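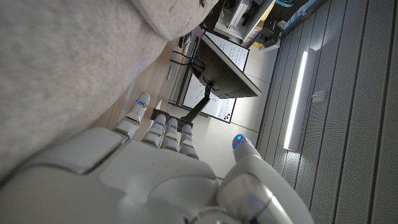 Renata Krawczyk

Desk tips, quick ones, because I'm supposed to be packing up the other room and this has been sitting in my drafts since November.

Monitor arms first. Best thing I ever did for a small desk. The foot that comes with most screens eats a huge patch of wood right where your notebook wants to go. Black arm, black bracket, light wood desk – looks fine, and you stop noticing it after a week.

Before you clamp anything, check the back edge. Feel underneath with your hand. Some desks have a metal rail or a lip there and the clamp won't sit flat. Mine was a Taltness and the lip was just deep enough to be a pain. Scrap of hardboard in the gap, done. Felt pad on top under the bracket too or you get a dent. Soft woods dent if you look at them.

Tighten, wait a day, tighten again. It settles.

Set the tension with the screen ON the arm. I did it the other way round the first time and the arm shot up and nearly had my chin off. Hex key lives taped to the underside of the desk now. Painters tape, not duct, duct leaves goo.

Cables. Run them along the arm before you push the desk back. Leave slack at every joint – swing the arm all the way left, all the way right, all the way up, and then do up the ties. Velcro ones. The zip kind you will be cutting off by Wednesday. My pack of velcro ties was $7 and I still have half of it.

If the back of your screen faces the room, dust it. Everyone forgets. Dry paintbrush, a soft wide one, screen off, brush downwards so you're not stuffing fluff into the vents. Then a barely damp cloth on the casing. No spray straight on it, ever. Spray the cloth.

Dust the arm joints while your there. Same brush.

Wood surface. Wipe with the grain, damp not wet, dry cloth straight after. Ring marks: a bit of plain mayonnaise left on for an hour sounds like nonsense but it shifted one of mine. Did nothing for the other one. Brenda Montecinos swears by a hair dryer on low, keep it moving. Test where it won't show. Oiled wood only for the mayo, I wouldn't try it on lacquer.

Small flat things – cards, thin notebooks, that sort of size – stand them upright against the wall at the back edge. Takes up hardly any desk and you can grab them. Lay them flat and they turn into a pile, and then the pile gets a mug on it. If they slide, a dab of poster putty on the bottom edge. Two dabs for the tall ones.

Beige fabric near a desk. Oatmeal, sand, whatever the store calls it. Shows pen, coffee, jeans dye, the lot. Things that work for me:

Lint roller first, always, before any liquid. Rubbing crumbs into a wet weave is how you get a gray patch.

Blot, don't scrub. White cloth so no color comes off the cloth onto the fabric.

Dish soap, one drop in a bowl of cool water. One! More and you'll be rinsing till dinner.

Do the whole panel seam to seam and not just the spot, otherwise you get a tide line. Learned that on a Farnura cushion that cost me $29 and looked like a map afterwards.

Dig along the seams with an old toothbrush. Dry. So much grit in there.

Ballpoint – rubbing alcohol on a cotton swab, dab from the outside in, change the swab alot.

And read the label before any of this, some covers say no water at all.

Height: top of the screen level with your eyes or a touch under. Arm's length away. If you're tipping your chin up it's too high, drop it. Glasses people usually want it lower again.

Last thing, go round the bracket bolts every couple of months. Put it on the calendar with the smoke alarm test. Mine had worked loose by a half turn and I only noticed when the screen started nodding while I typed.

Kitchen drawers next, if I ever find the tape measure.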